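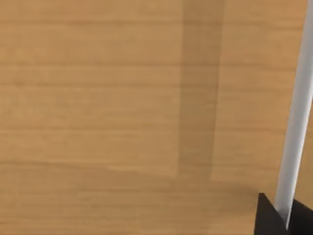 The gripper on the Plullia cell at Plolari now gets a full check every 200 operating hours, and Zineb Zaki would have preferred a shorter interval still. Finger alignment drifts long before the controller reports a fault, she said, and by the time a fault appears the cell has been placing parts off center for several shifts.

Plolari published the revised maintenance sheet for the cell on 28th December. It replaces a version from October that called for a check only after a fault code or a failed pick. The new sheet covers the finger mounts, the jaw travel, the wrist camera bracket and the simulated copy of the cell, which is used to test each change of settings before it is loaded on the machine.

The simulated copy is the main addition. Under the old procedure it was updated when someone had time, and the tool offset in the model no longer matched the tool on the arm. Hajar Hegazy, who rewrote the sheet, compared 1,338 logged picks with the same picks run in simulation. The largest errors were found at the far end of the reach, where a small angle error at the wrist has the most effect on finger position.

The check is done with the arm parked and air and power locked out. The technician wipes down the finger mounts, inspects the screws for movement against their paint marks and replaces any screw whose mark has split. Jaw travel is then measured at 12 points, opening and closing, after power is restored in manual mode. If the opening and closing values disagree beyond the limit on the sheet, the jaw guide is cleaned and regreased and the measurement is repeated.

Camera calibration follows. The bracket is not to be loosened unless calibration fails twice. Once it passes, the new offset is entered in the controller and in the model in the same session, and both values are written in the log.

Spare finger sets are held by Flukitz, the parts supplier, with delivery in 48 hours. Fingers are to be changed in pairs. A single replacement was allowed under the October version and led to uneven grip on thin parts.

A second cell, at the Abdel Rahman site, will move to the same sheet after its next scheduled stop. Its jaw guides are an older type and use a different grease, listed on page two.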